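What We Keep in the Cereal Box

Thu 13 September
By Bhavana Rodrigues
6 min read

I have been meaning to write about cereal boxes since May, when we cleared out the long cupboard at Gunwood and I found myself on the floor with a bin bag in one hand and a stack of flattened cardboard on my knee, quite unable to throw any of it away.

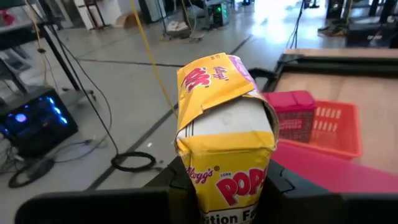
My mother kept everything that came into the house with a lid on it, and I'm afraid I have turned out the same way. Margarine tubs, biscuit tins, the little drawstring bags that new shoes sometimes come in. But the cereal box was her favourite, and it has become mine too, mostly on account of its shape. It is tall and narrow, it stands up on a shelf like a book, it weighs next to nothing and, if you buy the sort of cereal that children ask for, it is cheerful to look at as well. A Corn Pops box is about as yellow as a thing can be. You will never lose one at the back of a cupboard.

Several of you asked after the last newsletter how we store things for the Saturday table without spending money on plastic drawers, and so I promised a proper answer. I am sorry it has taken me all summer. My excuse is that we had the children home, and then the move of the craft shelves from Surow, and then a cold that would not leave.

Choosing a box

You want one that has been opened kindly. I know this is a lot to ask of anybody at seven in the morning, but if you slide a butter knife under the top flap and work it along, the glue will usually let go in one piece. A box that has been torn into by a hungry ten-year-old can still be saved, only you will have to cut the top down lower and you lose a bit of height. Worn corners are no trouble at all. In fact I rather like a box with some crumple in it, as it means the card has gone soft along the folds and will bend where you want it to.

Take out the inner bag (wash it and keep it, they are very good for rolling pastry between) and tip the crumbs out over the sink. Then tip them out again. There are always more. I leave mine upside down on the draining board overnight with the flaps hanging open, and give it one last shake in the morning before anything clean goes inside.

Opening up the top

There are two ways of going about this, and we have had some lively talks about it over the tea urn. The first is to cut the flaps off altogether, which gives you a neat open box, good for paper and card and anything you will be reaching for all the time. The second is to leave the flaps on and bend them right back and forward a few times, until they will stay up or down as you like. I am a flap person. Dust gets everywhere in our old hall and a flap keeps it off the wool.

If you do leave them on, run a strip of parcel tape along the fold on the inside. Cardboard will put up with a surprising amount of opening and shutting, but it gives way in the end, and it always gives way along that line. A folded strip of fabric glued on does the same job and looks nicer, though it takes an evening to dry. The side flaps, the short ones, can be tucked down inside the box and glued flat to the walls, and they stiffen the rim beautifully.

What goes in

At present the Gunwood shelves hold 20 boxes, and I am not going to tell you what is in every one of them, but a few might give you ideas. Knitting needles live in the tallest, points down, with a folded flannel at the bottom so they don't come through. Felt scraps go in another. Tissue paper, which used to be the bane of my life, does very well rolled and stood on end. We have one for envelopes that can be used again, one for ribbon wound on bits of card, and one that has come to be known as the Timach box, after the street fair where we picked up all those odd buttons. I keep meaning to sort it. I never shall.

Things that are small and heavy are better off elsewhere. I filled a box with curtain hooks once and the bottom dropped out on the stairs, and I was still finding hooks at Christmas. For that sort of thing use a tin, or one of the plastic baskets from the market, the kind you can carry about by the rim and rinse under the tap when something leaks. Baskets are also much better for anything the little ones use, as they can see straight into them and don't have to empty the lot to find the one crayon they were after.

Labels, or the want of them

I used to cover my boxes in brown paper and write on the side in my best handwriting, and very smart they looked too. Then I noticed that everyone at the table went on asking me where things were. Once I stopped covering them up, they stopped asking. People remember that the pipe cleaners are in the yellow one with the red writing far better than they remember a brown box with a word on it - and it saves the paper. If you have two boxes of the same cereal, turn one of them round to show its side, or stick a sample of what's inside on the front. A button, a twist of wool, whatever you like.

Bringing yours along

We could do with more. The new shelves from Surow are deeper than the old ones and there is a whole row standing ready, and I should love to have it filled before the evenings draw in. Any size of cereal box will do, as long as it's clean and dry. Please don't flatten them first if you can help it, as they never stand quite as straight afterwards. Leave them in the porch at Mishra House if you are passing, or bring them with you on Saturday and we will find somewhere to put them.

I shall have the tape and the good scissors out from ten o'clock, and there will be tea, and I am told there will be a ginger cake. If you would like to make a box to take home, do come early and get yourself a seat near the window, where the light is best for cutting. The wool swap carries on as usual at the other end of the room, and there is still a bag of double knitting in a very pretty green looking for a home, so have a word with me if you've something on the needles that it might suit.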